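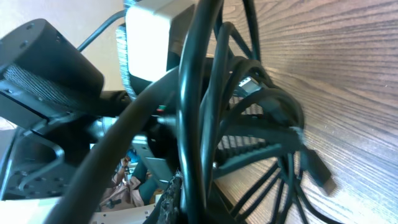 Have you ever wondered how a song gets from a computer to a speaker, or how a tablet fills up its battery? A lot of the time the answer is a cable, and I think cables are pretty great, so let me tell you what goes on inside one!

Deep in the middle there is copper. Copper is a metal, and electricity zips along it very easily. It's usually not one fat piece, either. It's lots of thin strands twisted together, because thin strands bend without snapping (try bending a paper clip back and forth and you'll see what happens to a thick bit of metal).

Around the copper goes a coat of plastic or rubber. Electricity can hardly move through that at all, so it stays on its path and doesn't wander off into your fingers. Grown-ups call this coat insulation. I call it the jacket.

A USB cable has a few of these little wires side by side. In an ordinary older one, 2 wires carry power and 2 carry messages. The messages are tiny on-and-off signals, and they go by so fast that a whole photo can get across before you finish a yawn.

So why do cables get knotted? My friend Kerubo Muli and I dropped a long string in a shoebox and shook it while we counted to 40. Out came a knot! A long, bendy thing has loads of ways to be tangled and only a few ways to be straight. Try it with a short string too – you'll probably get fewer knots.

One rule from me: if a cable's jacket is split, don't touch it. Go and get a grown-up.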